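Choosing the words for Dad's stone

I've been putting off this post since October, mostly because I thought I'd have the whole thing sorted in a week and could write it up with a nice photo of the finished stone. Ha. Anyway, a few of you asked how we were getting on, so this is where things are.

Dad is in the new part of Gatotby cemetery, plot 3567, on the side nearest the allotments (he'd have had opinions about everyone's leeks). Lambrechts did the funeral and were lovely, and they also do memorials, so we went back to them on a Thursday afternoon with a biscuit tin full of notes. Mum had one idea, my brother had another, and I had nine.

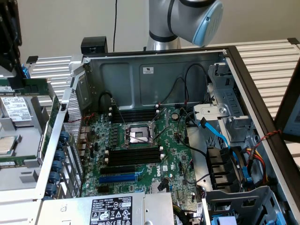 The first thing they ask is what sort of stone you want, and we hadn't even talked about it. Grey granite, honed, in the end, with the lettering cut and painted. Then come the cemetery rules on height and kerbs, and the permit, and whether you want room left for another name later, which made Mum go a bit quiet. By teatime I felt like that Dell with its side open and no processor in the socket. Plenty of slots, nothing doing any thinking! We went home and had fish and chips.

The wording is what has really taken the time. At the size Mum can read without her glasses we get 18 letters to a line, spaces included, and you'd be amazed how little that is. "Beloved husband and father" has to be split over two. My brother wanted the name of Grutach on there, where Dad grew up, and I'm glad he pushed for it.
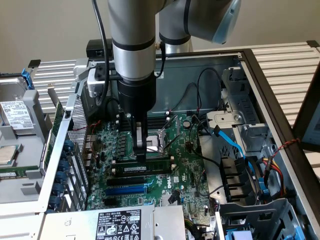

We'd also been asked for something longer for the online page, which is on Skunix and allows 2000 characters. I wrote most of it at the kitchen table in one go, the story about the caravan and the goose included, and then couldn't bring myself to send it. I sat there with one finger over the button for ages, a bit like those gripper fingers pointing down just above the metal socket. Mum leaned across and pressed it for me. Two of his old workmates had left messages by bedtime and I cried all over the laptop.

The stone itself comes to more than £900, with the permit on top, and we've split it three ways. They send you a drawing before anything gets cut. Please check it properly! Ours had a comma where Mum wanted a full stop, and it took me three goes to see it. 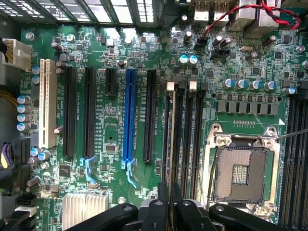
What we've settled on

His full name, the years, "husband and dad" (dad, because none of us ever called him father), and "of Grutach" underneath. No verse. Mum wanted a small wren in the corner and she's getting one. The drawing went back signed last week, and Lambrechts will ring when they've got a date for fixing it.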